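Comparing two grippers in simulation before you buy either

Load the Nelel model first, then the Besson. Both vendors claim their fingers will pick up anything, a word that evidently excludes thin racks.

1. Set the same start pose for both and save it. Twice, if you know yourself.
2. Run 200 picks per gripper, moving the part into the blue square each time.
3. Leave the wrist camera where it is. Shift it between runs and you're comparing cameras. 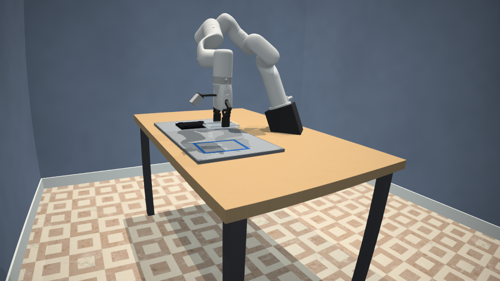
4. Log every slip, including the ones you'd like to blame on the physics engine. My first Besson log had 30, and I blamed the physics engine.

If the fingers pass straight through the part, check the collision mesh before writing to support -- they will only ask whether you checked the collision mesh.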